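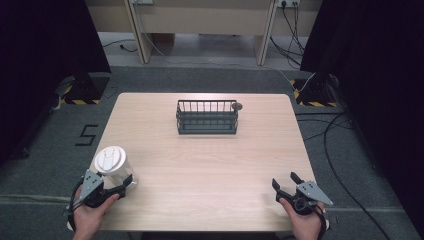
Re: coffee on the Vostbridge train, worth it??

standetska_sue
ok so who else is paying 3 bucks for the stuff from the cart. tastes like pencil shavings. been doing this commute since June and I keep buying it

hornex40
Its fine. Put sugar in. You people complain about everything

standetska_sue
sugar doesnt fix burnt

TankoAdeyemi
Go to the Nwankwo bakery across from the station instead. Opens at 6, same price, bigger cup. Line moves quick except Mondays

rail_rat3251
disagree on Nwankwo. muffins great, coffee weak. like tea weak. and if you're on the early train you miss it completley

TankoAdeyemi
Weak? Ask for the dark one. They have two pots, the front one is the mild

rail_rat3251
huh. did not know there were two pots

hornex40
Or bring a thermos from home like an adult. Mine keeps hot till lunch, paid 40 for it years ago

standetska_sue
I lose thermoses. left one on the train, one on the bus — third one is who knows where

hornex40
then you've spent more on thermoses than coffee

standetska_sue
rude. probably true

rail_rat3251
does the cart guy still take cards? he was cash only last week

TankoAdeyemi
Cash only again Friday. Bring small bills, he wont break a twenty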